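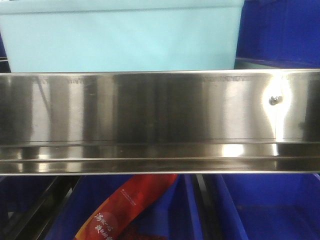 Photo: Flemska Yarn & Knitting

About Flemska

Flemska is a yarn shop and knitting school on the second floor of the old Zundham building. We opened in September with 28 colors of one wool, spun for us by the Sernov mill. Today we carry 178 colors in four weights – sock, sport, worsted and bulky.
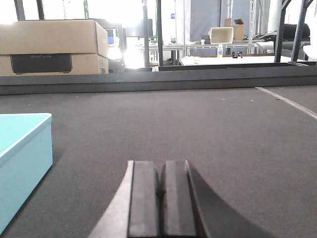

Most of our yarn is still wool, with a smaller range of cotton for summer tops and baby blankets. We wind skeins into balls at no charge. Needles and hooks can be returned if the package is unopened.

Classes

Beginner classes run for seven weeks and cover casting on, knit and purl, and a simple hat. Almost 46 people take a class with us each season.

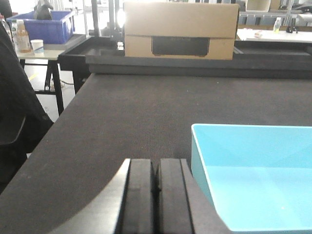 Patterns

Our own patterns are sold under the Rizvi name, on paper or as a download. Corrections are posted on the pattern page.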